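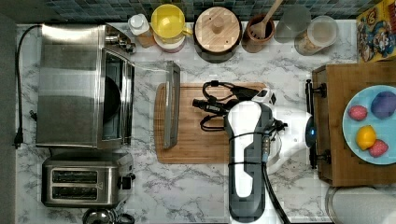
Toaster oven and two-slot toaster on a kitchen counter.

Care of Small Heating Appliances

Stinach Residential Services

Small appliances that produce heat require regular attention. The following guidance applies to all kitchens in the Brarkham and Sandoval buildings and replaces the sheet distributed in October.

Before cleaning

Unplug the appliance by grasping the plug, never by pulling on the cord. Allow it to cool for 25 minutes. Check the full length of the cord for cracks, soft spots or scorch marks. An appliance with a damaged cord must not be used again until it has been repaired or replaced.

Crumbs

Crumb trays should be emptied once a week, and more often in shared kitchens. Slide the tray out over a sink or trash can, wash it in warm water with dish soap, and dry it fully before putting it back. Do not reach into the slots of a toaster with a knife, fork or skewer, even when it is unplugged. Crumbs that remain may be loosened with a soft, dry pastry brush.

Stainless steel surfaces

Wipe with a damp microfiber cloth, following the direction of the grain, and dry at once with a second cloth. Fingerprints usually respond to a drop of dish soap. Steel wool and scouring powder leave permanent scratches and are not to be used. Dusteck polish may be applied to outside panels only -- never to racks, trays or the inside of a door.

Glass doors

Mix 3 tablespoons of baking soda with enough water to form a paste. Spread it on the inside of the glass, leave it for 22 minutes, and wipe clean with a damp sponge. Stubborn grease may need a second application.

Placement

Follow the clearance given in the manufacturer's manual. Keep paper towels, curtains and plastic bags well away from any appliance in use, and do not store items on top of it. Extension cords are not permitted.

Residents with questions may contact Damián Gallegos, Building Services, extension 230. Requests for repair should be made in writing to Crisóforo Huerta.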